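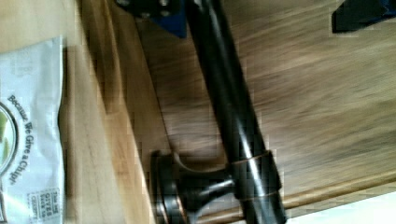 October 25, 2022
Posted by Zeleke

Planner branch is finally merged on the Saltcombe machine, so I spent the day on approach poses. Grasp scoring still loves anything long and shiny – the faucet came out top again, grr. Dropped the pose filter window from 14 to 5 and it's far less laggy.

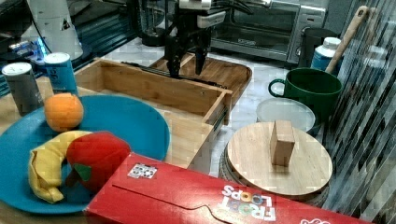 Side view, gripper over the drawer.

Collision checker now takes the drawer as an open box, not a solid lump! Still 2 stale meshes to bin. Planner cap is 3000 iterations for now, please leave it.

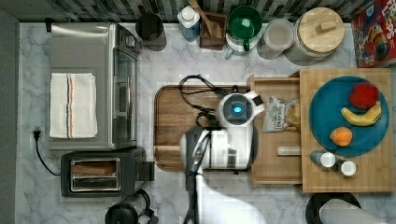

Top view, arm at the brown board.

Next: redo the overhead extrinsics, then look at cable clearance.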